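How to Fold a Black Sweatshirt or Knit Top So It Stays Folded

Dark knits show every bit of lint and every crooked crease. This method works for anything with a ribbed band at the hem or waist, and it takes no tools. You need a flat surface wider than the garment. A seat cushion will do if the table is taken.

1. Lay the garment face down and smooth it from the middle out.
2. Fold each side in toward the center. Lay the sleeves, if there are any, straight down over the back.
3. Bring the bottom up, stopping 2 inches short of the neckline.
4. Fold in half again. Keep the ribbed band flat and to one side, so the thick part isn't doubled over.
5. Press down with your palm and turn the stack over.

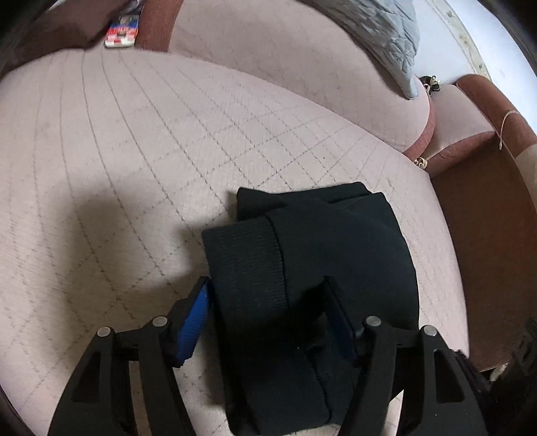

Folded stack on the seat, ribbed band at the left.

A faint crease across the front panel is fine. If a layer sticks out at the back, tuck it under or open the last fold and redo it. My shelf is 14 inches deep, and a stack this size leaves room for a second one.

Starting from a crumpled piece

Pick it up by the shoulders or the waistband and shake it out twice. Find the side seams and match them before you lay it down. Check for lint now, while the cloth is open. For tile or plank floors, sweep first or put a towel down.
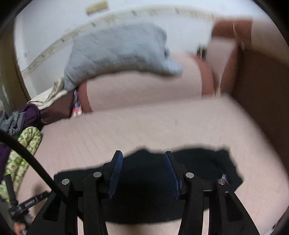

Crumpled black cloth on the floor.

Heavy quilted items go at the bottom of the pile, knits on top.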